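Small sink, small worktop – tips page

Started this list when we moved into the Tundley flat and the kitchen was one white worktop with a sink dropped in it. Most of it is obvious. Some I had to learn twice. Add your own at the bottom if the form's working.
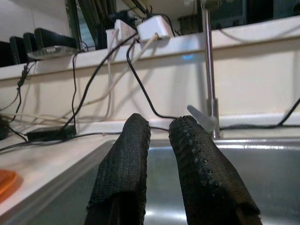 Page last changed: September, by Ruth Ríos

Steel sink first. Washing up liquid, soft sponge, go WITH the brush lines not across. Rinse. Then dry it – tea towel, ten seconds. Skip the drying and you get chalky spots by teatime, specially round here where the water's hard.

Rim where the steel meets the worktop: old toothbrush. Gunk loves that edge. Don't dig at it with a knife, I did in the last place and scratched the lot.

Tap. Chrome wants next to nothing. Warm soapy cloth, dry cloth, done. If there's limescale at the collar, wrap a bit of kitchen roll soaked in white vinegar round it, leave it 27 minutes (my bus podcast, any half hour-ish will do) and wipe. Rinse well after. No scourers, no cream cleaner. Wipe behind the pipe too, thats where the drips sit.

Lever handles – cotton bud underneath. Grim. Do it anyway.

White worktop. Tea, turmeric, beetroot, get them up straight away. Bicarb and water paste for anything that's dried on, leave it a few minutes, damp cloth. I tried the Wandik spray, 136 squirts to a bottle supposedly, and went back to bicarb.

Cables and power bricks. If the only sockets are in the kitchen, push it all to the back corner and as far from the sink as the leads will go. Never wipe round a brick with a dripping cloth – unplug, dry hands, dry cloth. Loop the slack and tie it with a freezer bag tie. I had a Fleltel cable box for a bit but it took up more room than the cables did.

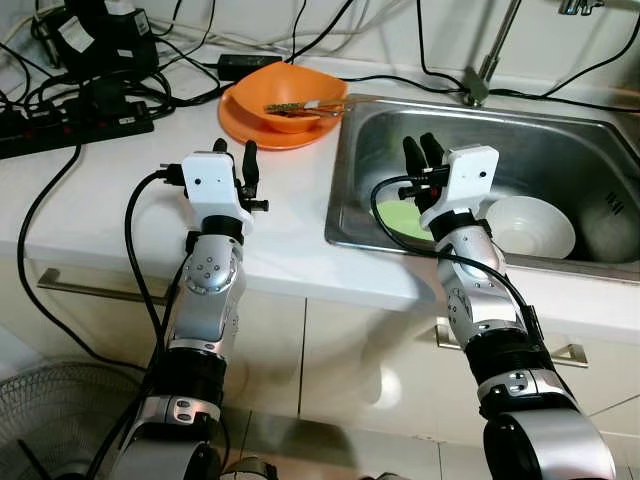

Bowl on its plate, chopsticks across the top, whole lot carried over in one go. Saves a second trip and the plate catches the drips. Scrape first, then wash the bowl, then the plate, chopsticks last, patterned end held out of the water if you can. Don't leave them soaking, the paint goes. Stand them tips up in a mug to dry.

Bright plastic bowls stain from curry. Sunny windowsill for an afternoon, seroiusly, it fades.

Plughole: 2 spoons of bicarb, splash of vinegar, wait for the fizz, hot tap. Once a week.

Still to write up: the Dewulf drainer, and what to do with lids.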